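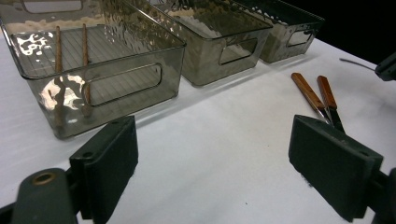

Beltier open day, Grircombe, April 2024

Beltier sells storage for kitchens and small offices, and once a year it opens the showroom to anyone who wants to look round. Entry is free. I got there when the doors opened and stayed until lunch.

The front room is mostly shelving. I spent longer at the white table with the smoky grey bins on it. They are see-through plastic with a rippled surface, and each has a rounded slot in the long side to get your fingers through. One had two slender reddish-brown sticks standing up in it, like chopsticks. Through the grey you can make out what is inside, but the lower parts look dark and a bit bent. I would still want a label on mine.

The range is called Kassa and came out in January. There are 6 sizes, and I was told the lids are sold separately. I don't much like that, as a lid was the one thing I went for.

The stockroom tour took groups of 5. It holds 200 lines, most of them boxed, so there is not a lot to look at. Seconds were at the back, priced from 100 pence, and the better ones went early.

Tea was in the yard. Parking is poor. The bus from Plutlow stops at the end of the road and I would take that next time. I came home with two drawer trays and a catalogue.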